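Tool Library, second report - February

Hi Johanna,

You asked for something short, so I'll try, but you know me! The big news is that we're finally in the back room at Hunau and most of the stock has come over from Baumgartner's old garage. The catalog now stands at 491 items, which is a lot more than I had on my spreadsheet in the fall (three boxes had never been written down at all, and that one's on me).

Of the 800 you gave us for shelving and storage, we've spent nearly all of it. The white shelves were the big purchase, and then magazine holders, which sounds silly for a tool library, but they're great for cables. Kilian put the shelves up on a Thursday evening and we started loading them the same night - probably too soon, looking at the state of the electrical bay.

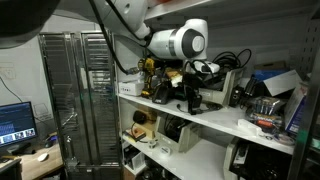 The electrical bay: drill, battery packs and chargers on the upper shelf, with one cable holder up there and another below.

I'd call that bay half sorted. The drill has a place near its chargers, which members have been begging for, and some of the cables are in the holders. The coiled black ones toward the back are next on my list, and so are the loose thin wires hanging over the front. I want small lidded tubs for the circuit boards and other little parts, because an open shelf is no home for them. Spare batteries should get a tub too.

Hand tools are in much better shape. Hermine has labeled 87 of them so far with the Pomine tags, and she's got a system with colored dots that I'm still learning (green is garden, I think?).

Still to do before the next report: labels on the shelf edges, the tubs, and a proper sign-out sheet by the door. I'd also love to talk about moving what's left of the storage money over to tubs, if your rules allow it. Could you let me know by the end of the month?

Thanks so much, and do come by - we're open until 7 p.m.

Sille Damgaard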